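8 Dec 2025

# The table is the last thing she clears

Myfanwy Hughes has strong opinions about fruit bowls, and she would like it known that she came by them slowly. For five years she has written the household column in the *Wostwood Ledger*, which goes out to 304 subscribers, most of whom, she says, write in to disagree with her. Her topic this month is the kitchen table, and what has any business living on it.

"A cloth and a bowl," she says, before I have my coat off. "I'm willing to hear arguments for salt."

I ask whether anyone has ever made a good one.

"My sister tried. She's a salt person. We still speak."

The column started as a grievance. Hughes had moved into a narrow house on Ndlovu Street with a table she describes as "a mailbox with legs." Bills landed there. So did batteries, a bicycle pump, and a jigsaw puzzle that stayed half finished through two Decembers. She cleared it one evening in order to serve soup, liked how it looked, and decided to see how long she could keep it that way.

"Till breakfast," she says. "I kept it that way till breakfast."

What finally worked was the bowl. An empty table, in her experience, reads as an invitation, and people walk in and put their keys on it. Put a bowl of fruit there and the place is taken. The keys go and bother some other surface.

She is particular about the bowl itself. It should be glass, so you can tell what has gone soft underneath, and it should be a little fancier than the kitchen around it. Green is her preference, with a wavy edge and a line of gold if you can find one. She has no patience with the wire kind. "It leaves a grid on a peach. You've bought a peach and now it's a waffle."
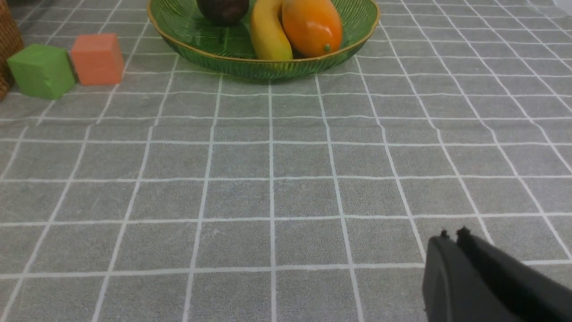
The cloth took longer to settle. She went through white ones, which showed everything, and a floral one, which she says made every meal feel like a visit to an aunt. Then came gray with a thin white check, and she stopped shopping. A gray cloth forgives coffee. The lines, she claims, help you set plates down straight, though when I ask if she sets plates down straight she changes the subject to mangoes.

Mangoes are the current enthusiasm. Her rule is a short list of fruit, bought to be eaten at different times: a banana for tomorrow, an avocado for whenever the avocado decides, and a mango as the thing you look forward to.

"The avocado is in charge of the week," she says. "You think you are. You press it every morning like a doorbell and then one day you forget, and that was the day."

Isn't it a bad idea to keep a banana in with the others? She has had letters about this, the longest of them 51 lines and typed. Yes, bananas hurry their neighbors along. She regards it as a service. A mango that needs hurrying gets put up against the banana, and a mango that doesn't gets eaten at the sink with your sleeves rolled up.

I bring up the Virkine, a three-tier fruit stand a reader mailed to her last winter with a note saying it would change her life. It is in the hall closet. "It holds gloves very well," she says.

She is less breezy about the tidying itself. Her first year of columns told people to clear the table every night, and she now thinks that was bossy and mostly wrong. She does it when she does it. She shakes the cloth out the back door, wipes the bowl around the ribs where the dust sits, and turns the fruit over. If there is mail, it goes on the stairs, where she will at least step on it.

Her column on the stairs drew 131 replies. She is still working through them, at the table, which for the moment has a stack of envelopes on one end of it.

"Those are going," she says, and moves them to a chair.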